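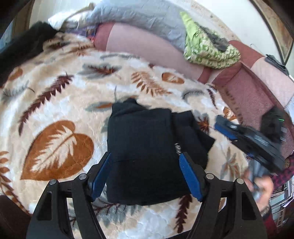
The jumper came out of it best. It lost a cuff and some dignity, and by the standards of that July afternoon it got off lightly.

Galtotberg is a home-help robot the way a ute is a family car: it will do the job, but you want to keep the kids back. Built by a small outfit called Drarow, it has two arms, a rolling base and one party trick. It folds laundry. It does this in actual homes, on actual beds and sofas, having learned from people who spent months folding clothes with hand-held grippers while the grippers took notes.

What it did in the Mirzaei trial flat was pick up a black jumper, fold it rather nicely, and then refuse to let go. For 19 minutes it held on. When Esmaeil Hashemi, the technician on shift, reached in to free the thing, the fingers closed harder and took in the end of his thumb.

"It wasn't agony," he says, flexing the digit for my benefit. "It was more like being introduced to somebody's very keen uncle."

He hit the red button. The red button cut power to the arms, exactly as designed. The fingers, also exactly as designed, stayed where they were when the power went off, so that the robot would never drop a teapot in a blackout. Hashemi spent the next little while attached to a dead machine, calling out to a colleague who was at lunch.

Firouzeh Amini runs safety at Drarow and has the calm of a woman who has read a lot of incident reports, 42 of them from this model alone. Most are dull. A sock went under a fridge. A pillowcase was folded with a remote control inside. The thumb was the first one that made her cancel a holiday.

Her team's first theory was the motor. They swapped it, and the new motor gripped just as lovingly. The second theory was Hashemi, who took that one personally. The third came from Ardalan Rezaei, who looks after the training recordings and had been watching hour after hour of people doing their washing.

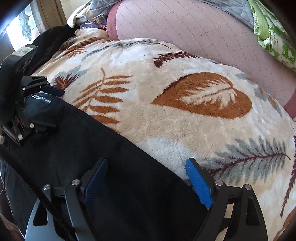
Fingers open over a black garment during a folding session. Dark fabric gave the software the most grief.

Rezaei's finding was embarrassingly domestic. The robot judged whether it was still holding something by looking between its own fingers. The fingers are black. Put black cloth between them and it couldn't reliably tell where the gripper ended and the laundry began. So it assumed it was losing its hold, and squeezed. Then it checked again, saw the same murk, and squeezed a bit more. A thumb arriving from the side was just further evidence of slippage.

"We'd tested 500 folds before the trial," Rezaei says. "Guess what colour the towels were."

They were white. They were all white. Someone had bought them in bulk.

The fix has two parts. The software now treats "I can't tell" as a reason to stop, a courtesy many of us would like extended to other areas of life. And the gripper has a manual release, a tab on the wrist that springs the fingers open with the power off. Brian Rugemalira, the mechanical engineer who drew it up, had proposed the same tab a year earlier and was told it spoiled the lines. He's been very gracious about it. He has mentioned it to me only four times.

Drarow has also gone back to collecting folds, with another 200 planned on dark clothes alone, over busy patterns and in poor light. Hashemi has volunteered most of his wardrobe, the jumper included.

Trials resume on 1/12/26, with the tab fitted and two people on shift. Lunch will be staggered.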